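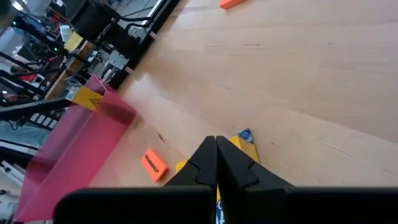 Block sorting is a tabletop activity in which small blocks are gathered from a work surface and placed in a container, usually a basket or open tray. It is used in early education, in occupational therapy and in workshop training. The blocks are light and rectangular, often made of foam or wood, and may carry a line of print on one face.

A common layout leaves the blocks spread over a plain table, with the container near the far edge.

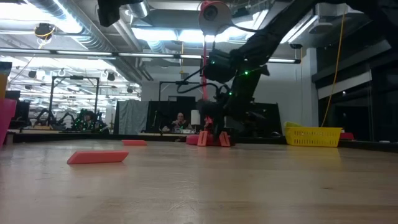 Colors are kept few and strong — orange, pink and yellow are typical — so that each block stands out against pale wood. The Ulberg layout uses 5 blocks and one basket; the Moulin layout adds a second container and sorts by color. Blocks lying at an angle are generally turned straight before they are lifted.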